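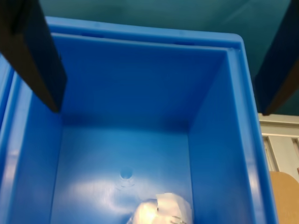 How does a robot arm know when to let go?
Someone teaches it! A person shows the arm where to stop, and a computer remembers the spot and opens the gripper there.

I got to try the Sarnel packing kit, and I loved it (I want one at home). You get an arm, a gripper and a thick book of lessons. Lesson 5 is the best one – sorting! 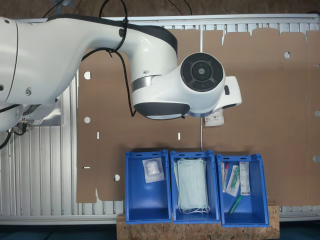
Tonantzin Meléndez, Kit Tester

Masks get a blue bin all to themselves. My tip is to start slow, then speed up!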